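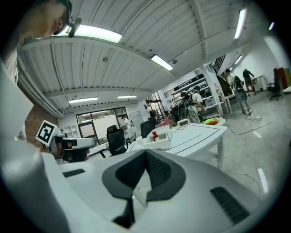

Chapter 3
Who Pays for the Wires?

When a wind farm or a solar field is built, someone has to connect it to the power grid. The connection may be a short line to a nearby substation, or it may be miles of new cable across several counties. This chapter looks at how the cost of that work is divided and at the rules public utility boards use to divide it.

We begin with the town of Willard. In February, a developer named Listik asked to connect a solar field of 13 acres to the local system, owned by Traltel. The field itself was not in dispute. The argument was over the substation, which was already near its limit and served 992 customers. Traltel wanted Listik to pay for the whole upgrade. Listik answered that the substation was old and would have needed work within some two years in any case.
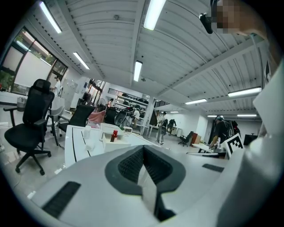
The board had two methods to choose from. Under the first, the party that causes a cost pays all of it. Under the second, the cost is shared among everyone who will use the new equipment, including customers who were there before. Most boards use a mix of the two, and the mix differs from place to place.

Section 3.1 explains how a connection request moves from application to approval. Section 3.2 sets out the two methods in detail, using the Willard figures. Section 3.3 turns to the Karaki line, where three developers applied in the same season and the first in line withdrew. Adi Chin's notes on that case are reprinted at the end of the chapter.

Key terms: connection request, substation, cost causation, shared cost, queue position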